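3rd April

Rain until lunch. Drove to Sedonham for day two of the Luma trial and got there before Stelios, so I sat in the car and finished the notes from yesterday.

The trial is the full kit: two arms on a base, the hands, the head camera, the control software and 19 hours of support, which Lambrakis counts in half-hour blocks. Evelien Van Leeuwen is their person on site. She is good. She answers what you ask and says so when she doesn't know. I asked again what happens after the support hours run out and she said there is a yearly plan, price to come. I have been asking for that price since February.

Setup this morning took 51 minutes from switching on to first grasp. Yesterday it was longer, but Bahman had the wrong settings loaded and we lost time on that. The calibration is clear enough that I did it myself from the printed sheet, except for step 6, which refers to a menu that has been renamed. Told Evelien. She wrote it down.

Stelios ran the left arm through the reach tests while I did the paperwork. It stopped twice on a joint limit. Both times the message on the screen was plain and he had it going again without calling anyone over. I liked that. With the Wolusitz kit we tried last year you got a number and had to look it up.

The fan in the control box is loud. Li-hua had to take her call in the hallway. I don't know if that matters to the people who would use it every day, but I would mind.

Ate a cheese sandwich at my desk. Evangelia Balaskas came by to ask if we would have a recommendation by the end of the month. I said yes, then wished I had said probably.

Afternoon was small objects. 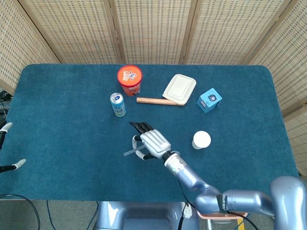

The hand is what we would be paying for, and it is the part of the kit I have changed my mind on most. I came in thinking it was too much for our kind of work and that a plain two-jaw gripper would do. But a thin plastic straw or stick is a fair thing to ask of it, and there it was, held between thumb and fingers over the blue cloth with the can and the lidded cups standing nearby. I still want to see it with things of ours, the blister packs especially – Bahman is bringing 16 of them tomorrow.

My other question is the cables. I want to know what is included for routing them before we sign anything, and it isn't in the quote.

Left at five. Traffic was bad past the bridge. Need to call the dentist and send Evelien the list of questions, the price of the yearly plan first.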